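Print | E-mail

Incident items from Flotthorpe published with wrong time of day

Product: Trudia newsroom system, wire intake
Site: Skastmont desk, regional news
Opened: Feb 13, 2018
Priority: High
Status: Resolved, one follow-up open

Problem as reported

The Skastmont desk ran a short item on a man's body recovered from the water off the Flotthorpe breakwater. The item said the body was spotted at 5:44 a.m. The harbor police bulletin it was built from says 5:44 p.m. the day before. A reader who had been on the breakwater at the time called the desk. The desk corrected the item by hand, and the wrong time came back at the next feed refresh.

The desk asks for two things: stop the refresh from overwriting a corrected item, and find out whether other items carry the same error.

Environment

Police and harbor bulletins arrive by e-mail at the Nyitrai gateway. Nyitrai strips the message down to plain text, pulls out place, time and category, and hands the result to Trudia as a draft. An editor at Skastmont approves the draft. Refresh runs every 12 minutes and picks up amended bulletins.

No release was installed on either system in the week before the report. The desk had changed its own approval checklist, but the checklist does not touch any stored field.

Log

Entry: Pulled the original bulletin from the mail archive. The body text gives the time as "5:44 P.M." with periods and a line break between the digits and the "P.M." The break is in the message as sent. The harbor office types its bulletins into a form with a narrow column, and long sentences wrap wherever they happen to wrap.

Entry: Pulled the Nyitrai output for the same bulletin. The time field holds 05:44 and the free text is intact. So the wrong value was set before Trudia saw the draft. The editor who approved it had the right time in the text pane and the wrong one in the header pane. The lead sentence is filled from the header.

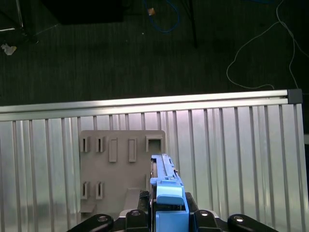

Entry: Sent a copy of the bulletin through the test gateway with the line break removed. Time field came out as 17:44. Put the break back, and it came out as 05:44 again. Repeated with a tab in place of the break – correct. The time rule reads one line at a time and treats a bare time as morning if nothing follows it.

Entry: Checked whether the date was also off. It was. The bulletin gives only "yesterday" in the first paragraph, and Nyitrai resolves that against the time the message arrived. The message sat in the harbor office outbox and went out after midnight. The published item therefore had the wrong half of the day and, for the second paragraph, the wrong day.

Entry: The desk asked if the storm coverage is affected. The storm summaries from Flotthorpe come from a different sender with a fixed table, and the times in the table are on the 24-hour clock. Ran the week's road closure and seawall notices through the test gateway. All times matched the source.

Entry: Turned to the overwriting. The editor had changed the time in the text pane only. Trudia locks a field against refresh when that field is edited by hand, but the lead sentence is generated, so editing it in the text pane locks nothing. At the next refresh Trudia rebuilt the sentence from the header value. This is how the product is documented, and the desk has been bitten by it before with place names (see the older ticket from July on "Flotthorpe Harbor" and "Flotthorpe Haven").

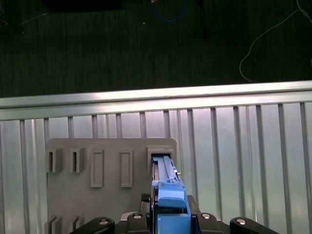 Entry: Workaround given to the desk. Correct the time in the header pane, save, then reopen the item and confirm the lock mark is showing next to the field. Do not correct generated sentences in the text pane. The desk applied this to the breakwater item and it held through the next several refreshes.

Entry: Ran a search of the archive for items where the source bulletin has a line break directly after a time. The search returned 44 items. Compared each with its bulletin:

- 21 were published with the wrong half of the day
- the rest were morning times anyway, or an editor had caught the error in the header before approval

Most of the wrong ones are minor: a stolen outboard motor, a fender bender on the ferry ramp, a lost dog found on the beach. The desk flagged 5 as needing a printed correction because the time matters to the story. One is the breakwater item. Another is an appeal for witnesses to an assault, where the wrong time may have kept people from coming forward. The desk contacted the police press office about that one directly.

Entry: Nyitrai rule changed on the test gateway. The rule now joins wrapped lines before it looks for a time. If it finds a time on the 12-hour clock with no a.m. or p.m. after it, the field is left empty and the draft goes to the editor with the header marked incomplete. The editor cannot approve until the field is filled.

Entry: The desk objected to the approval block on the grounds that a breaking item could be held up. Discussed by phone. Agreed that the block stays for police and harbor bulletins, and that weather warnings are exempt. An editor can also clear the time field on purpose, in which case the lead sentence is built without a time.

Entry: Replayed the full set of affected bulletins through the test gateway with the new rule. Every time field was either correct or empty. None was wrong. Two of the empty ones had no a.m. or p.m. anywhere in the source, so the editor will have to call the sender.

Entry: Rule moved to the live gateway during the quiet period after the evening edition. Watched the first bulletins come in. One from Flotthorpe had a wrapped time and was read correctly. 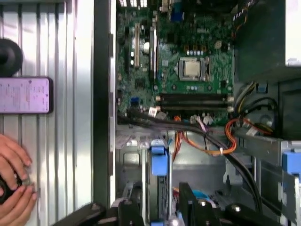

Cause

Line-by-line reading of times in the Nyitrai gateway, with a default to morning when no marker was found on the same line. The default was set when the only sender was on the 24-hour clock, and it was not reviewed when the harbor office was added.

Contributing: the lead sentence in Trudia is generated from the header, so a correction made in the text pane is lost at the next refresh.

Still open

Relative dates. "Yesterday" and "last night" are still resolved against arrival time. The harbor office has been asked to put the full date in the first line of each bulletin. Until it does, the Skastmont desk should check the date on any item that arrives between midnight and the start of the morning shift. Moved to a separate ticket and linked to this one.

Print | E-mail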